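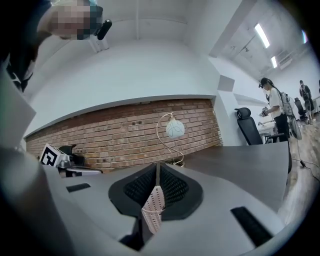

The minibus leaves Ekham at half past six on Sunday morning, and most of the people on it are asleep before the last roundabout. By eight they are standing in a car park beside the Lekota river in borrowed wetsuits, listening to Annatjie Gumede explain what to do if they fall off a ledge before they meant to.

Gumede runs Cumus, a small firm that takes groups gorge scrambling from March until the end of October. The day lasts from eight until mid-afternoon and covers two miles of river, nearly all of it downhill. There are slides, a traverse on a fixed rope, a long swim through a narrow section called the Letterbox and, near the end, an optional jump into the pool below Hinberg Falls.

The jump is what most people book for. It is 30 feet from the top platform, with a lower step at 12 feet for anyone who gets up there and thinks better of it. Groups are told on the bus that they can walk round both.

"I would say a third of each group walks round," Gumede says. "They have a cup of tea at the bottom and watch the others. They've still had a full day out."

She started the business after nine years teaching geography. Her first season had one van, eight wetsuits and a trailer that had to be pushed up the lane when it rained. She now has three guides in summer and a drying room in an old dairy, where the boots are kept in pairs by size and the helmets hang on nails.

The senior guide is Tshepo Van Wyk, who grew up two villages down the valley and learned to swim in the river. He goes in first at every pool and checks the depth with a weighted line, even on days when he was in the same spot the afternoon before. Branches come down overnight and gravel shifts. Last spring a tree trunk wedged itself under the falls and the jump was closed for a fortnight while the landowner found someone with a winch.

The river decides a good deal else. There is a painted post by the car park, and if the water is over the second mark the group goes to the upper gorge, where the walls are lower and there are more places to climb out. Over the third mark the day is called off and people can rebook or have their money back. This happened five times last season, mostly in the autumn.

The cold is the part that first-timers ask about. The wetsuits are thick and the first swim is kept short, but hands suffer, and it is worth bringing a pair of neoprene gloves if you have them. Glasses need a strap. Trainers should be old ones that lace up firmly. Rings are best left at home, as the changing area has lockers but the river does not give things back.

On the day I joined, there were ten of us, including a father and his two teenage daughters, a group from a building society and a retired postman who had been given the trip for his birthday. The Letterbox was harder work than the falls. You float through on your back with your feet in front of you, and for a short stretch the rock closes over and all you hear is water. One of the daughters went through twice.

At the top of Hinberg Falls, Van Wyk stood beside each person in turn and said the same few words: look at the far bank, step out, arms in. The postman went third. I used the lower step.

A day costs £131 a head, which covers the transport from Ekham, all equipment except shoes, and soup and rolls at the finish. The minimum age is 14, and everyone must be able to swim 50 metres. Weekend places in July and August are usually gone by January, though there is more room midweek and in September, when Gumede says the river is at its warmest.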